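招募公告:桌面物体抓放示教数据采集研究参与者(Nanda项目第二轮)

发布:Prustero操作学习组
发布日期:2019年6月25日
负责人:Sawsan Rizk
参与者联络:Yara Karam

Nanda项目研究的是不使用机械臂的示教方法:由人手持夹爪在真实住宅环境中完成抓取和放置,腕部鱼眼相机同步记录,所得数据用于训练视觉运动策略,再部署到装有同型夹爪的机械臂上。第二轮采集现面向本市住户招募参与者。任务以鼠标、杯子、遥控器等日常小件为操作对象,在参与者自己的书桌或餐桌上进行,桌面原有陈设保留。
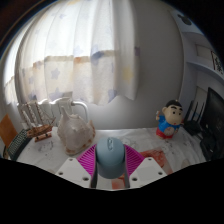
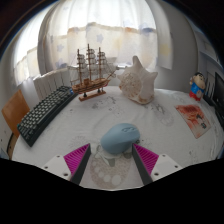
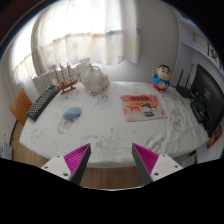

一、研究背景

视觉运动策略对背景变化敏感,这一点在第一轮中得到了比较清楚的结果。第一轮共采集139张桌面,其中一部分位于实验室,台面铺单色垫板,其余位于住宅。两部分数据按相同条数分别训练,网络结构、训练步数和动作表示完全一致,然后在同一组未见过的住宅桌面上测试。仅用实验室数据训练的策略,主要失败形式是接近阶段停滞或朝错误目标移动,常见的误认对象包括台布上的印花、浅色摆件以及与目标同色的小物。仅用住宅数据训练的策略,接近阶段的错误明显减少,剩余失败集中在闭合前的最后一段位移,近72%属于横向偏移过大,指尖先碰到物体侧壁并把物体推离原位。

对横向偏移的复查表明,问题有两个来源。其一是鱼眼镜头边缘的畸变,当夹爪倾斜较大时,目标离开画面中部,单位像素对应的角度随之变化,策略对此没有充分的训练样本。其二是示教者的个人习惯。第一轮的示教者大多是本组成员,动作路径相似,几乎都从正上方偏前的位置下降,手腕转动幅度小。策略学到的是这种窄分布,一旦初始位姿偏离,修正动作就不可靠。

第二轮的目的因此有两项:扩大示教者的范围,并在每张桌面上系统地改变初始位姿。是否增加桌面数量不是本轮的重点。我们需要未受过机器人操作训练的人,在自己熟悉的桌子前,以自己习惯的方式拿起和放下物体。

二、方法概要

采集设备为Trimetti手持夹爪,由手柄、两片安装板、一对软质鳍条指和一台鱼眼相机组成。手柄扳机与指根机械联动,开合宽度由编码器读取。鳍条指在接触物体时顺着表面弯曲,对圆滑外壳的物体尤其有用,示教者不必精确控制夹持力。相机固定在夹爪本体上,手指始终处于视野下方,策略可以直接从图像中读到指尖与物体的相对关系。

夹爪的空间轨迹由图像和惯性测量联合估计。每次到访开始时先做一段环境扫描,缓慢移动夹爪,使相机从多个方向看到桌面、墙面和固定陈设,建立局部地图。之后的每条示教都在这张地图中重定位。地图质量取决于可用的视觉特征,桌上有摆件、台布有图案时,重定位成功率一般较高。大面积纯白墙面和强逆光的窗户会使特征减少,但不构成排除条件,操作员会据此调整扫描路径。

每条示教包含三段:接近、夹持、放置。示教从初始位姿开始,初始位姿由操作员按随机表给出,分为高位、低位、左偏、右偏及倾斜几类。参与者从该位姿出发,用任意路径接近目标。夹住后抬离台面,移到指定区域放下,手指张开并退回。夹取失败的示教不删除,单独标注保留,用于训练失败检测模块。参与者不必为失败补做,也不必在失败后加快动作。

动作标签取夹爪的相对位姿变化,不使用绝对坐标,因此桌子的高度、朝向和房间布局不需要统一。训练时图像与动作之间的时延按标定值补偿,部署端的时延另行测量。这部分由Raimonds Koppel负责,采集阶段参与者不会接触到。

评分采用Venckus记录表。该表把一次抓放拆成若干可判定的状态,由两名标注员独立填写,不一致处由第三人裁定。与只记录成功或失败的做法相比,这种记录能够区分"未接近"“接近但未接触”“接触后滑脱”“夹持成功但放置偏离”等情形。第一轮的失败归类即由该表得出。

三、参与内容

每名参与者安排2次到访,均在参与者住所进行。两次之间间隔不少于一周,目的是让光照和桌面陈设自然变化。两次合计录制72条有效示教,含练习和设备检查在内,总时长为6小时以内,参与者可以随时要求休息,休息时间计入酬劳。

第一次到访依次为:签署知情同意书;操作员讲解夹爪握持方式;自由练习;相机与编码器检查;环境扫描;录制前半部分示教。练习阶段不保存图像。操作员会演示扳机的行程,但不演示完整的抓放动作,以免参与者模仿操作员的路径。

第二次到访依次为:重新扫描环境;录制后半部分示教;填写操作负荷问卷;简短访谈。访谈内容限于握持舒适度、视线遮挡和对动作难度的主观判断。两次到访之间不要求参与者保持桌面不变,日常使用中挪动的物品照旧即可。操作员不会为拍摄效果整理桌面,只会在征得同意后移开可能被碰落的易碎品。

目标物体由我们提供一部分,参与者也可以使用自有物体。自有物体须能放入夹爪最大开口,无液体、无尖锐边缘、无外露电池。电脑鼠标是推荐对象之一,外壳圆滑、长宽比适中,横夹与纵夹都可行,在不同朝向下的可夹持区域差别明显,便于观察示教者如何选择夹持方向。无线鼠标请事先关机,有线鼠标请拔下接头并将线理顺。

四、参与条件

年满十八周岁,能够用中文理解书面说明和口头指示。

惯用手不限,左利手参与者优先。第一轮中左利手示教占比过低,左右镜像增强后的数据与真实左手示教在手腕滚转方向上存在系统差异,增强不能替代采集。

单手可稳定握持约一本硬皮书重量的手柄,并能重复扣动扳机。近期手腕、肘部或肩部有伤者请勿报名。

住所内有一张可用于采集的桌子,台面稳固,至少一侧可站人或坐人。桌子大小、材质、有无台布均不限。桌面上有键盘、显示器、模型、摆件等物品的,无需清空。

此前未参加过Nanda第一轮,也未受雇于从事机械臂操作研究的单位。有遥操作或动作捕捉经验者可以报名,请在报名表中注明,数据将归入单独的对照组。

同住人须知情并同意在采集期间不进入相机视野。家中有宠物的,采集期间请安置在其他房间。

五、数据与隐私

相机为广角,画面会包含桌面以外的部分房间,例如窗帘、墙面、搁架和地面。参与者应在扫描前收起带有姓名、地址、账号或证件信息的物品,显示器请关闭或锁屏。操作员在扫描结束后会与参与者一起回看扫描画面,参与者可指出需要遮挡的区域,遮挡在数据离开住所前完成,原始画面不另行保留。

录音功能在设备固件中关闭。轨迹、图像和开合数据以参与者编号存储,编号与联系方式的对应表由Yara Karam单独保管,不与训练数据放在同一服务器。参与者可在第二次到访后的冷静期内要求撤回全部数据,撤回不影响酬劳。冷静期结束后数据进入训练集,此后可以停止其继续用于新的训练,但已完成训练的模型无法逐条剔除。这一点在知情同意书中另有签字栏,请阅读后再决定。

研究拟公开部分数据集。公开与否由参与者单独勾选,不同意公开者仍可正常参加。勾选公开的数据在发布前会再次人工审查,由Warrick Tautahi主持,审查内容包括人脸、可读文字和窗外景物。

六、安全说明

手持夹爪无电机,开合力完全来自参与者手指对扳机的拉力,松开即复位。软质指面不含锐边,但安装板的边角和螺钉处较硬,请勿用其敲击台面或显示器。手柄内电池在到访前由操作员检测,过热报警时设备自动断电,当次录制中止。

采集期间不使用机械臂。策略部署测试在Prustero实验室进行,参与者不参加,也不需要到场。

若采集过程中物品损坏,操作员应当场记录并由双方签字,由项目保险处理。贵重或有纪念意义的摆件请事先告知,可以保留在桌上但移到动作范围以外。

七、酬劳

酬劳按小时计算,以两次到访的实际时长为准,在第二次到访结束后一次支付。中途退出者按已完成时长支付。使用自有物体不另付费。具体标准列于知情同意书附页,报名初筛通过后随同意书一并发送,签署前可先行查阅。

八、同时招聘:采集操作员(兼职)

本轮需补充兼职采集操作员,工作内容为携设备到访住所、讲解与监督录制、现场检查数据完整性、填写到访记录。不承担模型训练工作。

要求:能够独立完成相机标定和环境扫描,能读懂重定位日志并在现场判断是否需要重扫;熟悉Linux命令行和基本的Python脚本;能按书面流程工作,不擅自更改随机表给出的初始位姿。有视觉惯性里程计或摄影测量使用经验者优先。须能在傍晚时段工作。

操作员入职前须通过一次考核:在一张陌生桌面上完成扫描和若干条示教,提交的数据须在不经人工修补的情况下通过全部自动检查。自动检查包括图像丢帧、编码器跳变、轨迹断裂及时钟漂移。考核由Raimonds Koppel安排。

操作员不得兼任同一批数据的Venckus标注。

九、常见问题

报名者常问是否需要动作熟练。不需要。过分平滑、快速的动作对训练并无特别好处,停顿和中途修正本身是有用的样本。操作员只会在夹爪脱离可跟踪范围时提醒放慢。

关于桌面杂乱程度,初筛时请附一张桌面照片,按平时的状态拍摄即可。照片仅用于判断动作空间是否足够,不用于训练,初筛结束后删除。

关于光照,逆光桌面可以参加。紧靠窗户的桌子在白天会造成较大的曝光变化,第一轮中这类样本偏少,本轮希望适当增加。采集时请保持窗帘平时的状态,不必特意拉开或合拢,两次到访状态不同也没有关系。

关于台布,带图案的台布可以保留。台布如有明显松动,操作员会询问能否用可移除胶带固定边角,参与者不同意时照原样录制,并在记录中注明。夹爪推动台布产生的褶皱不必在每条示教之间抚平。

关于反光台面,玻璃和抛光石材桌面均可,但扫描时间较长。透明物体不作为目标。

关于结果反馈,参与者可选择接收一份个人轨迹汇总,内容为各类初始位姿下的接近方向分布和夹持角度。该汇总不含评价,也不与其他参与者比较。

十、报名与安排

报名请向Yara Karam索取报名表,填写惯用手、可到访时段、桌子的大致尺寸及家中有无宠物,并附桌面照片。初筛通过后由Yara Karam联系确定第一次到访时间。采集计划持续至11月,满额后提前截止。未入选者的报名信息在截止后销毁,希望留作下一轮备选的,请在表中注明。

应聘操作员者请将简历和一段标定或扫描工作的说明寄给Sawsan Rizk,说明中应写清所用设备、遇到的误差及处理方法,篇幅不限,不需要附推荐信。

方法方面的询问可直接联系Georges Rizk。第一轮的设备图纸和Venckus记录表空白样本可应要求提供,第一轮原始数据暂不对外。

本研究已通过Prustero内部伦理审查。参与者对研究过程有异议时,可要求联系不隶属于本项目的审查联络人,联系方式印在知情同意书首页。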